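Hulamham Wardrobe Log

Hello! This is the read-me for my clothes spreadsheet, which began as a way to stop me buying a fourth navy jumper and has since got rather out of hand. You're welcome to copy it, pull it apart or laugh at it.

What's in it

There are 207 rows, one for each thing I've owned since I started keeping track, and 41 of those have now left the house (charity bag, cousins, one sad incident with a bonfire). Each row has a name, a main colour, a second colour if there is one, what I paid, and how many times I've worn it. Shoes count as one row per pair. Socks aren't in here at all — I tried, and it nearly finished me off.

Colours are my own words, so "mustard" and "ochre" both turn up and I couldn't tell you the difference. If you want to sort by colour, have a look through the column first and merge whatever you like. 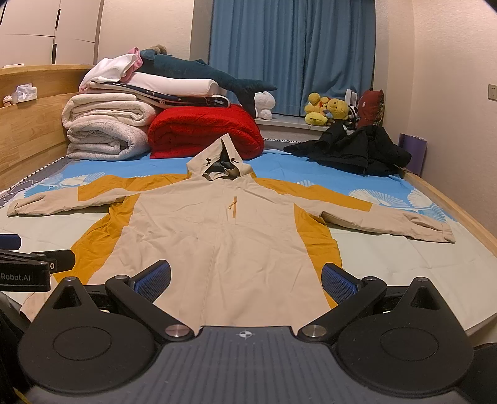 Beige and mustard hooded jacket: "beige" in the main column, "mustard" in the second.

Wears

I add a wear in the evening, usually while the kettle's on. Popping to the bin doesn't count, walking to the shop does. I missed most of September, so those numbers are low and I haven't tried to guess them.

Prices

All in pounds. Gifts are down as 0 and second-hand things have an S in the notes. For 33 rows I'd lost the receipt and left the price blank, so please don't read a blank as free!

Still to do

Split coats from jackets (I keep changing my mind about where one stops), and fix the rows where I typed the size in the price box. There's a Size column coming too, once I've checked all the labels.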